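From: Aurélien Gilbert
To: fleury-list
Subject: Re: [fleury-list] Sourdough starter by mail, again

On a morning in May, Utham wrote:

> I still say dried flakes are the only sane way to send starter. I mailed
> a wet jar to my sister once and the post office called her to come pick
> it up, and they did not use a friendly tone. Also, does anyone have
> the feeding schedule Aurélien posted last year? The archive search gives
> me 314 results for "flour" and I quit reading at the third page.
>
> And is the Jirnine rye any good or are we all just being polite?

Utham,

The archive search has been like that since we moved hosts. Put the word in quotes and add my last name and you get it down to 24, most of which are me correcting myself.

I'll save you the trouble. The schedule I use now is not the one I posted, which was written by a man with more free time. Equal weights of starter, flour and water, once a day if it lives on the counter, once a week if it lives in the fridge. If you forget a week, feed it twice the next day and don't tell anyone. Mine went through most of a winter behind the mustard and came back in three days, smelling like nail polish for the first two.

On drying, I agree with you, with complaints. Spread it thin on parchment, thinner than you think, and leave it out overnight. If it still bends in the morning it isn't done. I have killed a batch in the oven with "just the light on," because my oven light is apparently a heat lamp for reptiles. Crumble it up, put it in a paper envelope, and put that envelope in a second one with some cardboard so the sorting machines don't turn it into dust. Dust works too, but the person getting it will have questions, and so might the post office.

To wake it up, one spoon of flakes in two spoons of lukewarm water, wait until it goes soft, then stir in two spoons of flour. Feed daily. Day two will look great. Day three will look dead. Everybody writes to the list on day three. Please wait until day five.

Now the Jirnine rye. I bought the big sack, so I'm hardly neutral. It is coarse, it drinks water like a horse, and the loaf comes out dense enough to prop a door. I like it at one part in five with plain bread flour. At half and half I made something my neighbor described as "filling." She is a kind woman. The Pruvano white is better behaved and costs less, and it tastes of very little, which is what you want from the other four parts.

Somebody asked off-list whether weighing matters that much. For the starter, no. For the dough, yes, and I say this as someone who baked by the cup for years and thought the weather was to blame. I use 200 grams of starter for two loaves and I have stopped experimenting with that number.

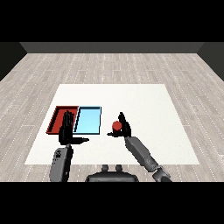
Salt goes in after the first rest, half an hour or so, squeezed in with wet hands. It feels wrong and gritty and then it doesn't. If you forget it altogether, you will know at breakfast. Butter with salt in it covers up a lot, and so does cheese.

Two bits of list business while I have you. First, please trim your quotes. The last digest ran to 2,272 lines and I would guess a fair share of that was the same recipe for crackers with a new "thanks!" stuck on top each time. They're good crackers. We can all find them. Second, the starter swap is still on for the end of the month. If you want flakes, send me your mailing address privately. Do not send it to the whole list like last time, when one member received nine envelopes and had to buy a second crock.

If you have flakes to give, tell me what flour it was raised on and whether it has a name. I don't care about the name, but the new owners always ask, and I got tired of making them up.

Aurélien

P.S. Utham, how's your sister's jar? Did she ever open it?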